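Progress report to the Prydderch Fund, September
Good practice for two-handed robot work
Prepared by Eleri Pritchard, Flivgate

Thank you again for your patience over the summer, and for the kind note that came with the second payment. It has been a busy few months and I'm pleased to say we are largely where we hoped to be, with one part behind and one part rather further on than I'd dared put in the plan.

The main piece of work has been the handling code, the plain set of rules our operators follow whenever a robot hand is switched on. The first draft ran to far too many pages and people were (quite understandably!) keeping it in a drawer. We have brought it down to 15 rules on 2 sides of paper, and both our own bench and our friends at Celtard now work from the same copy.

The rule that took the longest to settle was grip force. Everybody had their own favourite setting. We have agreed that soft objects start at the lowest grip and go up a step at a time, with the operator writing down each change. The log now has more than 800 entries, and Jemetti have offered to go through the first 100 with us to see whether our wording is clear enough for a newcomer.

Speed limits near people are finished and signed off. Cable checks are finished too, although I would like to add a line on how often they are repeated. The section on training is the late one. Two of our operators moved on in the spring and I'd sooner write it with their replacements than for them.

Work with both hands on one object has its own page in the code, and it is the part I am fondest of. One hand is named as the holder before anything moves, and the other keeps its fingers open until the holder has a grip.
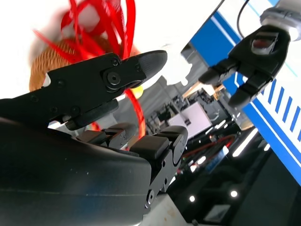

Who can stop a session if something looks wrong?

Anyone in the room can, visitors included, and they needn't give a reason at the time. The operator notes the stop and the session starts again from the first check.

Next quarter we shall finish the training section and send the whole code to you for comment. Spending is in line with the budget, apart from printing, where we are a little under.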